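Business News: Fothergill Opens Second Office in Grutville

Fothergill, the Pakcombe-based payroll and bookkeeping firm, has signed a lease on a second office in the center of Grutville. The new premises will open to clients in October and will be home to the company's growing small business team.

The firm was founded in Pakcombe as a two-person practice serving local shops and trades. It now prepares payroll for employers across the county, and has for several years been looking for a base closer to its clients on the eastern side of the river. Many of those clients currently travel to Pakcombe for year-end meetings, a journey that the company acknowledges has become difficult during the bridge repairs.
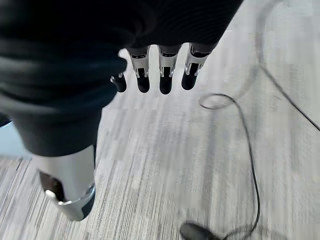
The Grutville office occupies the upper floor of the former savings bank on Weir Street. It will have space for 30 employees, although the company expects to fill the desks gradually. Staff who live in or near Grutville have been given first choice of a transfer, and recruitment for the remaining positions is under way. The vacancies include payroll specialists, a client services coordinator and a receptionist. Applicants for the payroll positions should hold a recognized qualification or be working toward one.

Lev Hladun has been appointed to manage the new office. Mr. Hladun joined Fothergill as a trainee and most recently led the team responsible for construction and transport clients. He will continue to oversee those accounts during the first months of the move, after which they will pass to a colleague in Pakcombe.

"Our clients in Grutville have been patient with us, and we are pleased to be able to offer them a local office," said Mr. Hladun. "They will deal with the same people they have dealt with in the past. What will change is that they can come in, sit down with us and be home for lunch."

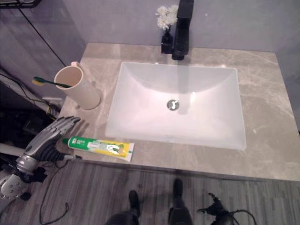 Clients do not need to take any action as a result of the opening. Account numbers, contact names and payment arrangements remain the same, and documents may be delivered to either address. Clients who would prefer to have their file transferred to Grutville may request this in writing. Transfers requested before the end of the calendar year will be completed without charge.

The expansion coincides with a change in the company's software. Fothergill will move its payroll records to Gidico, a system already used by a number of its larger clients. The change will be made in three stages:

1. Employers with monthly payroll will be moved first. Each will receive a letter confirming the transfer date and the name of the person handling it.

2. Employers with weekly or biweekly payroll will follow once the monthly group has completed two full pay periods on the new system.
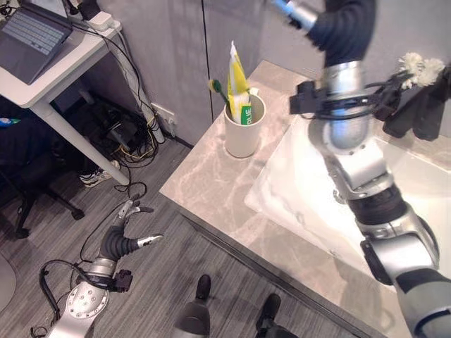 3. Seasonal employers, including the farms and the fairground operators, will be moved during their quiet months by individual arrangement.

Pay stubs will look slightly different after the transfer – the year-to-date figures will appear at the top of the page – and employers may wish to mention this to their staff in advance. Printed stubs will remain available to any employer who asks for them.

The Business Association welcomes the decision. Weir Street has lost several long-standing tenants, and the return of a daytime workforce should be of benefit to the cafes and shops nearby.

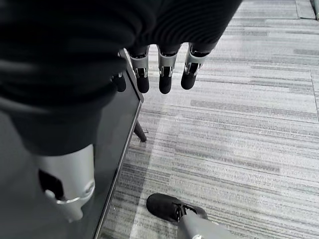
Parking behind the building is limited and will be reserved for visitors with appointments. Other callers are asked to use the public lot on Mill Lane, where the first hour is free. The office entrance is at the side of the building, and an elevator serves the upper floor.

An informal open house for members will be held at the Grutville office on Fri 27 September, from four o'clock until six. Light refreshments will be served. Members who plan to attend should let the Association office know so that name badges can be prepared. Questions about individual accounts should be directed to Fothergill's Pakcombe office, which will handle all calls until the new telephone lines are in service.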